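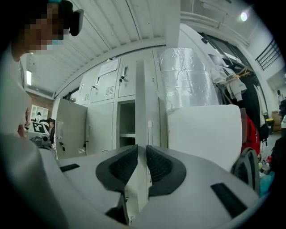
How to Pack a Rental Car for a Family Road Trip

Search this site Enter keywords Go

Start the night before. I know you won't, but I'm obliged to say it.

1. Find out what the trunk holds. Rental companies measure trunks in suitcases, and their suitcase is the size of a lunchbox. When we picked up our Brimo in November, it was rated for 3 large bags. It took two and a resentful duffel.

2. Load by exit order. Whatever you need at the first motel goes in last. My wife, Zoriana, packs one overnight bag for all of us and keeps it by the tailgate. I used to argue for separate bags, until I unloaded 7 of them in a parking lot at 11 p.m.

3. Put heavy things low and against the back seat. The cooler counts as heavy, even if you swear you'll eat most of it by lunch.

4. Give each kid one small bag at their feet. Maksym's held 600 plastic bricks on the drive to Lomisum. Check the zipper.

5. Keep the back window clear. If you can't see out of it, something stays home.

6. Leave a gap for the trip back. We drove 333 miles home from Flamovell with a ceramic goose on the armrest.

Take a phone picture of the packed trunk before you close it. You'll never get it all in that way again, but it's good to have proof.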